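Capítulo 2
Impostos especiais sobre o consumo: quem paga a conta?

Última atualização: janeiro

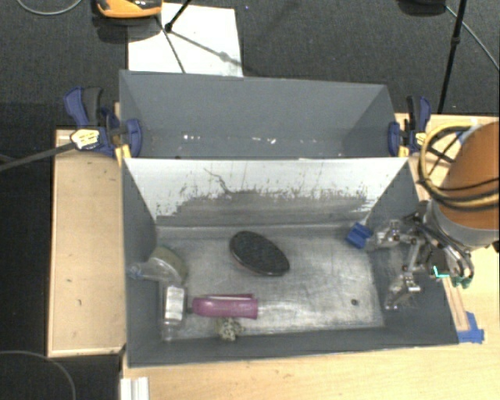
Os impostos especiais sobre o consumo incidem sobre um conjunto restrito de bens, entre os quais as bebidas açucaradas, o tabaco e os combustíveis. Distinguem-se do imposto geral por dois motivos: a taxa é fixada por unidade física (litro, grama, quilo) e o legislador pretende, em regra, alterar comportamentos, além de arrecadar receita. O objeto tributado pode ser muito banal. Uma garrafa de plástico transparente, como a que está deitada num dos compartimentos da caixa metálica cinzenta, pode entrar no cálculo de duas maneiras - pelo líquido que conteve ou pela embalagem em si, quando existe uma taxa sobre o plástico.

Neste capítulo acompanhamos o caso do município de Mundenley, que aplicou uma taxa de 14 cêntimos por litro às bebidas com açúcar adicionado. A medida foi defendida pela vereadora Flora Mowat como instrumento de saúde pública. A distribuidora Homaslow contestou-a, alegando que os consumidores passariam a comprar nos concelhos vizinhos. O fabricante da marca Zarby seguiu outro caminho e reduziu o teor de açúcar de 17 produtos para ficar abaixo do limiar.

A economista Teresa Rocha estudou os preços em 120 pontos de venda. Concluiu que a maior parte da taxa foi transferida para o consumidor, mas de forma desigual: nos supermercados a subida foi quase integral, nos cafés ficou diluída no preço do serviço. A este fenómeno chama-se repercussão do imposto, e será o tema da secção 2.1.

A secção 2.2 trata da elasticidade da procura. Se os compradores reagem pouco ao preço, a receita é elevada e o efeito sobre o consumo é fraco; se reagem muito, sucede o contrário. Um governo que promete as duas coisas ao mesmo tempo deve explicar com que valores está a contar.

A secção 2.3 examina a consignação da receita - isto é, a sua afetação por lei a uma despesa determinada, como a saúde escolar.

Partilhas: 14 | Comentários: 2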